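Let the planner say it doesn't know

Opinion, by Enikő Kelemen

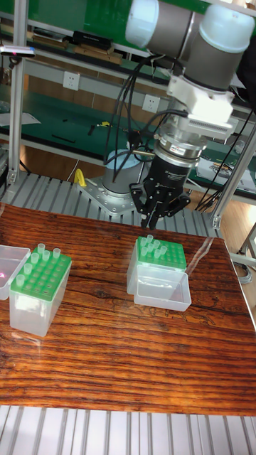
Where the time goes

Moving a pipette tip from one box to another sounds like a job for a planner. Find the tip, find a free hole, work out a path, go. At Seltwood we wrote that part in a few afternoons and it has barely changed. Most of our January went on the layer before it, the one that tells the planner what is on the table.

Clear plastic is hard on depth cameras. A translucent tip in a green rack gives back a handful of points, some of them belonging to the wood behind. An open lid can look like bare table. Our first version filled these gaps with a best guess and passed the planner one tidy model. The planner then made a perfectly good path through a lid.

I think the tidy model was the mistake. Sepehr Dehghan, who wrote most of our perception code, disagrees, and his point is fair: a planner that has to carry doubt is slower and harder to test. Ours now takes over 500 milliseconds for a move it used to plan in 15. I would still pay that. Half a second is nothing next to stopping the cell and sorting out a spilled rack.

What I would change

Perception should report three states for each hole: full, empty and unknown. Unknown should cost something in the plan, and past a set limit the arm should stop and take another look. We allow 5 looks before it asks a person.

The logs should keep the doubt too. Edit Vincze spent 8 days on a fault that our old logs recorded as a normal pick — the guess had been saved and the confidence thrown away. Storing one more number per hole would have saved her most of that.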